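Starby: a little collection of evening prayers in plain text

README

Hi, and welcome! Starby is a folder of 25 evening prayers that I typed up from a family prayer book printed in 1872. The book came to me in a box with my grandmother's tablecloths, and the spine is so far gone that I got nervous every time I opened it, so I decided to get my favorites into a form I could read on my phone in bed. Then my Bible study group wanted them too, and then somebody's sister wanted them, and emailing attachments back and forth got old pretty fast (there were three different versions going around at one point, one of them missing the whole last page).

So now they live here. Take them, print them, read them aloud, put them in your church bulletin. I'd love it if you did!

What's in the folder

There are two folders inside, and they hold the same prayers.

original: the words exactly as they're printed in the book, old spelling and all. If it says "shew," I typed "shew."

plain: my own light update into everyday English. I changed "thee" and "thou" to "you" and broke up a few sentences that went on for half a page. I left the meaning alone as best I could. Where I couldn't tell what a line meant, I kept the old wording and put a star next to it.

Each prayer is one text file. The file name is the first few words of the prayer, all lowercase, with dashes. There's also a file called index that lists them by theme: rest, worry, family, sickness, travel, thankfulness. Some prayers show up under more than one theme. The one for travelers at sea is in there twice and I keep meaning to fix it.

How I picked them

Very unscientifically. The book has a lot more than I typed, and plenty of it is long. I went for the ones that take a minute or two to read, because that's about what I've got in me at ten o'clock at night. I also skipped the ones for the household servants to say together, which didn't seem like much use to anyone I know.

So please don't treat this as a fair picture of how people prayed back then. It's a fair picture of what one tired person likes to read before turning off the lamp.

How I use it

One prayer a night, out loud if I'm by myself, and I go in order till I reach the end and start over. I tried matching the prayer to the kind of day I'd had, but I spent so long choosing that I'd fall asleep first. Going in order is better. Some nights you get the sickness prayer and everyone you love is perfectly well, and you think of someone you haven't thought about in months and pray for them. I've written a couple of cards that way.

If you use Flukix for your reading list, you can drop the whole plain folder in and it will show you one file a day. Turn off shuffle first. The Jamen reader works too, but it eats the line breaks, and these really need their line breaks.

Known problems

The second page of the prayer for a sleepless night has a stain on it, and two words are my guess. They're in square brackets.

I'm not a careful typist. Shona MacBrayne proofread the original folder against the book for me (thank you, thank you, Shona!) but the plain folder has only been read by me, so if something looks wrong in there it probably is.

There are no authors' names on any of the prayers because the book doesn't give any. A few are clearly stitched together from the Psalms. I started adding the Psalm numbers and got as far as the letter C.

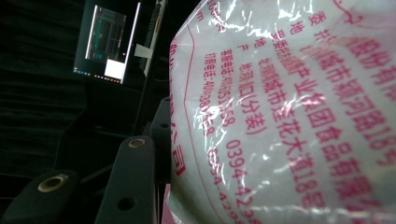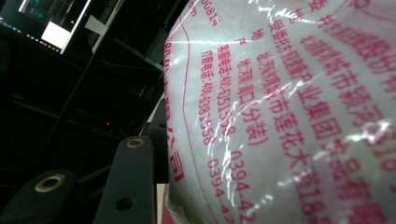
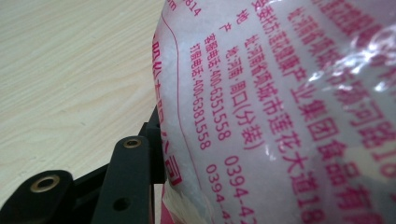
Sharing and copying

The originals are old enough that you can do what you like with them. For my plain versions, same thing, go ahead. You don't need to ask or put my name on anything. If you change the wording, I'd just ask that you save it under a new name so we don't end up with the attachment mess all over again.

The Kongkaew family are working on a large-print set, and when it's ready I'll add it as its own folder. They've been trying out type sizes on a very patient great-aunt, and so far she says bigger.

Changes

First version: all the prayers, original folder only.

Second version: added the plain folder and the index.

October: fixed "pasture" spelled two different ways in the same prayer, took out some stray question marks, and put back the Amen on the one for a new baby, which I'd left off.

Next up is the rest of the Psalm numbers, starting with D. Corrections are always welcome. Tell me which file and which line and I'll go look at the book.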